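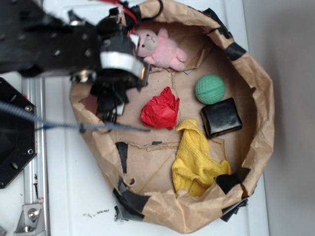 Grocery bags breed in our house. I fold them, I stuff them down the side of the fridge, and by Monday there's another handful on the counter with the receipt still stuck to the bottom. For years I used them for recycling and that was it. Then we moved to Skiltham, into a place with exactly one closet, and I started using brown paper bags as sorting bins because I couldn't find the real bins (they were in the last box, naturally, under the Christmas lights). I've since found the real bins and I still use the bags!

So this is everything I know about sorting a house's worth of small junk with brown paper bags. It's longer than I meant it to be.

Picking the bag

Get the plain brown kind with a flat bottom. Shiny gift bags crack when you fold them and they won't hold a rolled edge. Bags with twisted handles are fine, but pull the handles off first, slowly, and put a bit of tape over the spot if the paper tears. The ones from Gornlow, our grocery store, are thick and a little stiff and they're my favorites. A bag that's been used once is better than a new one in my opinion. It has already gone soft at the creases and you're not fighting it.

Skip anything that carried meat or leaked. I also give the bottom a good shake over the sink for onion skins.

If you run out you can buy them in packs of 200, and I'll admit I have done this. I don't recommend it unless you have somewhere to keep 200 paper bags, and see above about the closet.

Rolling the rim

A bag standing at full height is a terrible bin. You can't see in, it tips, and everything you want is at the bottom. Roll the top down on the outside, a fat cuff at a time, the way you'd roll up a sleeve. Three or four turns and you've got a low, wide bowl you can see straight into. It won't be neat. Mine look like something a dog sat in, and they work great.

A few things that help:

Crumple the whole bag first. I mean really scrunch it, then open it back up. The paper goes almost like cloth and the cuff stays put.

Roll the corners before the sides. If you do the sides first the corners split, and then you're taping before you've even started.

Push the floor flat from the inside with your fist. There's a seam down there that likes to stand up and catch on things, so run a strip of tape along it if it bugs you.

If the rim does tear, tape over the tear and keep rolling. I have bags with more tape than paper at this point.

Tape, and how much of it

I use black cloth tape because that's what lives in our junk drawer. Masking tape is fine for an afternoon. Clear packing tape is fine too but I can never find the end of it, and I once lost most of a Saturday's good mood to a single roll.

Whatever you use, tear short pieces ahead of time and line them up on the edge of the table. Press each one half on the paper and half on the table, and rub it down with your thumbnail. You want tape at the corners of the opening, because that's where a bag starts to walk away from you when you reach in. On a painted or waxed table, try one little piece somewhere hidden before you go all in. I took a stripe of finish off my mother's sideboard and I still hear about it at Thanksgiving.

To get the tape off again, pull it back low and flat along the table, nice and slow. Straight up is how you get gummy bits. If you do get gummy bits, a dab of cooking oil on a paper towel, wait a few minutes, wipe, then a drop of dish soap to get rid of the oil.

Lying it down

My friend Carola Harms taught me this one. She runs the rummage table at her kids' school and she lays half her bags on their sides. You open the mouth up wide, roll the two long edges inward, and tape the whole thing down to the tabletop so it makes a sort of trough. It's wonderful for anything soft. Dish towels, baby socks, cloth napkins, scarves, the stuffed animals that are between owners. You can slide things in and out without lifting, and a small kid can reach in without pulling the bag down on top of their own head.

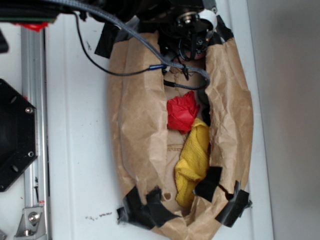 Sides rolled in, black tape at the ends, and a yellow cloth and a crumpled red bundle in the trough.

Don't overload a sideways bag. Once it's heaped up you've lost the point of it, and the paper starts to give at the bottom crease. A small hole in the floor doesn't matter at all for cloth. It matters a lot for buttons, ask me how I know.

What goes in the same bag

People get very strict about this and I used to be one of them. I had a label for everything. I had a label for labels. Now my first pass is as loose as can be – soft stuff and little hard stuff can ride together for one round, and I split them up after. A teddy bear, a ball, some cloth, whatever was under the couch. It all goes in one bag, and the bag gets carried to the table, and then I sort.

The second pass is where you get picky. Here's how ours shakes out:

Toys that still have a fan in this house
Toys that don't (straight into the donation bag, at night, like a burglar)
Cleaning cloths and towels
Clothes and scraps of fabric
Things with batteries
Mystery objects

You need the mystery bag. I can't say this strongly enough. If you stop to work out what every little plastic block belongs to, you will be there until supper. Drop it in the mystery bag and keep moving. I go through ours at the end of the month, and by then somebody has usually come looking for half of it.

Put the big soft things in last if you're going to be carrying the bag, and first if you're only going to be sorting out of it. I get this backward all the time and it has never been a disaster.

Towels and cloths, a small rant

Terry cloth is greedy. One loosely folded towel takes up as much bag as a whole week of socks. If towels are going to stay in a bag for more than a day, fold them in thirds the long way and then roll them, and stand the rolls up on end. If they're only passing through on the way to the washer, toss them in any old way and don't waste a minute of your life on it.

Never put anything damp in a paper bag. I know, I know. But I did it with one washcloth, one, and the bottom let go on the stairs.

I keep bright red things away from light-colored towels until I know they've been washed a couple of times. We had a red T-shirt that turned a whole load the color of canned salmon, and I'm still drying my face on the results.

For the plush animals, I give each one a quick squeeze all over before it goes to the donation bag. You're feeling for hard lumps: a voice box, a battery pack, somebody's hidden coin. Surface dirt mostly comes off with a barely wet cloth and a little baby shampoo, then a night on the drying rack. Cocco, our cat, will sleep on whatever you put on the drying rack, so a night on the drying rack behind a closed door.

Keeping score, if you're that sort

I'm not, normally. But the first summer here my daughter got a clicker from the hardware store and clicked it every time something left the house in a donation bag, and she got to 741 before the clicker itself went in by mistake. That was 18 bags. I wouldn't have believed it. It was all little stuff, too, we didn't give away a single chair.

If you've got kids helping, give them one bag each and let them roll the rim themselves. It'll be crooked and they'll be much nicer about filling it.

Storing the bags flat

When a bag's done for the day, unroll it, peel off whatever tape comes easily, and press it flat along its old folds. I slip mine between the washer and the wall in an old Likow box that happens to be the right width. Bags that are past it get torn up for the compost (tape off first) or used under the kids' paint. One nice clean one stays in the trunk of the car for the library books.

And if you've got a good way of keeping a stubborn bag open, write to me! Carola swears by a strip of cereal box tucked inside the cuff. I tried it last week and the cuff did stand up better, though the corner of the cardboard kept poking me in the wrist, so I'm going to try rounding it off with the kitchen scissors.

Get the next batch of tips in your inbox. Enter your email address to sign up for the newsletter. You can unsubscribe at any time.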